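Etura Two-Finger Gripper: October Open Day

The Etura is a parallel gripper with beveled fingers, sold with a wrist camera mount. It can be seen working at the Daterness showroom during the October open day. Sessions run 12 minutes, with six visitors at each.

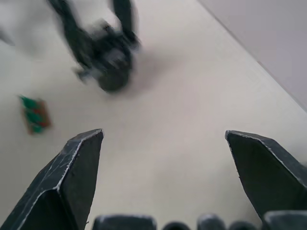

By Theophilus Ansah | September 26, 2019

The wrist view is shown on a screen beside the bench, with the fingers open over the table between picks. Small items are supplied, or bring your own. Replacement fingers ship in packs of 10. Ask at the desk for the Lideo cable list.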